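Orneck Cluster, Desktop License

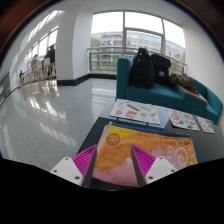

Orange and pink cloth on a dark, low table.

Orneck Cluster groups rows of numeric data by k-means, k-medoids or average linkage. Load a CSV file, pick the columns to use, set the number of groups and run. Columns can be scaled before the run or left as they are.

Up to 511 columns per file
Up to 30 groups per run
Distance: Euclidean, Manhattan or cosine
Output: CSV with a group number for each row, plus the group centers
Download size: 335 MB

Missing values have to be filled or dropped first. The Nimow add-on does this and is sold separately.

License for one computer: $169. Updates are included for one year. The license key is sent by email after payment.

Last updated: June

We use cookies to remember your cart. By using this site you accept them.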